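Felicidad Ambrosio has sold sweets and biscuits by weight in Groltside for 13 years, and she still writes the prices by hand. Her shop, Besmont, is a narrow room between a key cutter and a launderette. It opens at 10 and closes when the last of the school buses has gone.

She took the shop over from an uncle who sold mostly tobacco and newspapers. "The papers were finished as a business," she says. "I kept four titles for the older men and put jars where the rest had been."

The stock comes from wholesalers in several countries. Some 39 kinds are out at any one time, and they change with the season. Chocolate goes into the back room in June and does not return to the window until October. "It's a south-facing window. I lost a whole delivery in my first summer and I couldn't afford to lose another."

Individually wrapped sweets now bring in more than the jars do. Customers buy one or two of something they have not tried, eat them on the way home and come back for a bag. Ambrosio puts this down partly to price. "People will risk thirty pence on a thing they can't read the label of. They won't risk three pounds."

Labels take up a good deal of her time. Every imported line needs its ingredients in English, and she checks each sheet against the packet before anything goes out. Nuts and sesame are what she looks for first. If a supplier cannot answer a question, the box goes back.

Nestor Samonte, who works the afternoons, deals with the orders from Puderberg, where a café takes a mixed box each month. He would like the shop to sell online. Ambrosio is not keen. "Postage costs more than the sweets," she says. "And I'd have to take photographs of everything."

The lease has four years left to run. She expects to renew it, provided the rent stays near where it is. Her daughter has been asked about taking over and has said she will think about it. 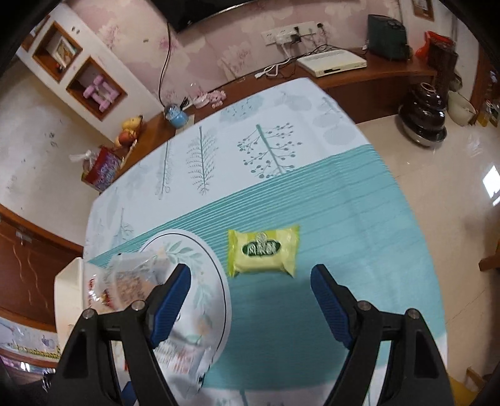

A single wrapped packet in yellow-green, with a dark green oval logo.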